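Next year's grippers: what we're asking for

Last updated: October 6, 2024

The kit budget for next year is nearly settled, and I'm delighted to say the hand-held grippers are getting the biggest share of it! Viorica Pop and I have been through the June orders line by line, and the plan is to add a second set for home visits, so that the Stidach and Cluto teams can both be out on the same day.

Each gripper comes in at £592 with its case and charger. On top of that we've put aside £500 for spares, mostly finger pads and cables, plus a bit for the small things we always forget (tape, labels, spare screws).
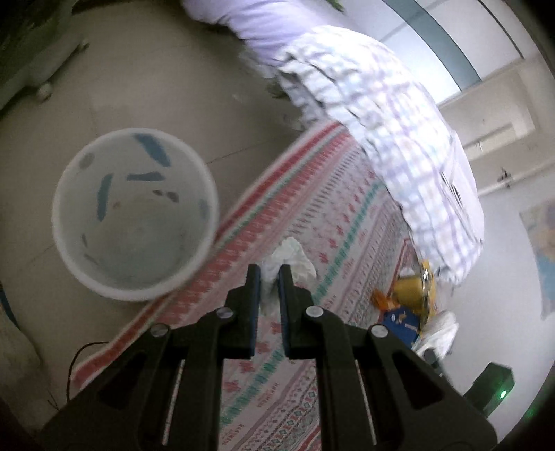 Pads are where I'd really like your help. Thin, crumpled things like tissue and plastic wrapping ask a lot of the fingertips, and we have quotes for two kinds: the Guérin ones at £38 a pair, and a softer pair from Atar at £50. Jérémie Delaunay has a sample of each in his office and would love people to come and try them on bags, packets and cloth before we commit to a whole box.

If your team needs anything else, send Viorica the item, the price and the month you need it by. She's already had a very good suggestion for padded cases, and there's still room for more.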